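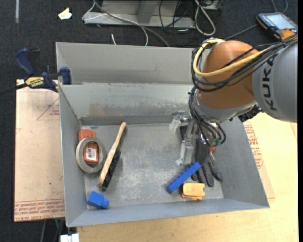 Bins and Small Things

On this page I collect pictures from the sorting corner at Dellside. I like old metal that shows its work.

Gray bin, with a work glove and a long blue toy brick. The pale scratches on the floor of the bin are my favorite part. The glove has a nice speckled pattern, and the blue looks very strong against the gray.

Comments (2)

Zosten: We had bins with the same sloping sides. Very heavy to carry!

virnar86: Please show more gloves.

Contact | © 2026 Dellside Gallery | Back to top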